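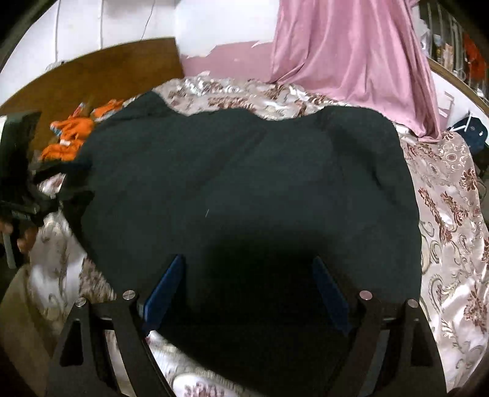
## 4. Folding and Storing Knits and Throws

This section covers sweaters, soft blankets and throws stored in the Bremia under-bed drawer. For shirts and trousers, see Section 3. For quilts and pillows, see Section 5.

### 4.1 Before you start

Items must be clean and fully dry. Check seams and hems by hand, as damp is hard to see on dark fabric.

Remove brooches, pins and safety clips. Empty any pockets.

A made bed is the best surface for folding. Pull the bedspread straight and smooth it toward the foot end. On a satin bedspread, heavy knits can slide while you work. If this happens, lay a cotton sheet over the folding area first.

**Note:** Dark green, navy and black items show lint more than other colors. Do these under a ceiling light or near a window, and keep the lint brush (part no. 3137) within reach.

### 4.2 Laying the item flat

1. Clear enough of the bed for the whole item. Other clothes can stay on one side as long as nothing is trapped underneath.
2. Spread the item out with the side you want to see in the drawer facing down.
3. Smooth it from the center outward with flat hands. Do not pull at the corners.
4. Straighten the top edge. A wavy or bunched edge will carry through every fold after it.
5. Brush off lint in one direction. Single specks can be picked off with tape.
6. Turn the item 180 degrees if the thicker end is farthest from you. The thicker end should be nearest you when you begin.

**Caution:** Do not iron knits on the bed. Satin marks easily and some prints will transfer under heat.

### 4.3 Folding a sweater

1. Fold one side in to the center line, then lay the sleeve straight down along the body.
2. Repeat on the other side. The two sides should meet without overlapping.
3. Fold the hem up to the middle.
4. Fold once more so the neckline is covered.
5. Press down lightly to let the air out – do not kneel or lean on the stack.

Roll-neck sweaters need the collar folded back on itself before step 1. Cardigans should be buttoned at the top and bottom only.

### 4.4 Folding a blanket or throw

1. Fold in half lengthwise and match the corners.
2. Fold in half lengthwise again. Very small throws can skip this step.
3. Smooth out any diagonal creases. They usually mean the corners were not matched, so open the last fold and do it again.
4. Fold from each end to the middle, then close it like a book.

Fringed throws are folded with the fringe to the inside.

### 4.5 Loading the drawer

The standard drawer comes with 2 dividers. Each slides into the grooves in the side rails and can be moved without tools.

1. Pull the drawer out until it stops.
2. Line the base with the Minami cotton liner, printed side down.
3. Place blankets first, folded edge toward you.
4. Place sweaters on top or in the next compartment. Heavy wool goes at the bottom.
5. Check that nothing stands higher than the side rails, then close the drawer slowly.

**Caution:** Overfilling can pull a sleeve or fringe into the runners. If the drawer catches, do not force it. Open it fully, take out the top layer and try again.

The deep drawer (model 3681) takes one extra layer. It has no side grooves, so the dividers cannot be used with it.

### 4.6 Seasonal storage

Items put away for the summer should be taken out once, in August, shaken and refolded along different lines. This keeps hard creases from setting in the knit.

Wool and wool blends can be stored in a Zultach zip bag. Leave the zipper open a finger's width. Do not use vacuum bags for knits – the loft may not come back.

Cedar blocks may be placed in the corners of the drawer. They should not touch the fabric directly, and they need a light sanding when the scent fades. Do not use scented sachets containing oil on or near satin.

### 4.7 Common problems

**Folded stack leans to one side.** The sleeves were laid across each other. Refold with each sleeve on its own side.

**Lint keeps returning.** Wash the liner separately, and brush out the empty drawer before refilling.

**Shiny lines on dark knits.** The stack is too heavy. Move the item to the top layer and steam it from a distance.

Replacement liners and dividers are listed under Prillorance accessories in Section 9.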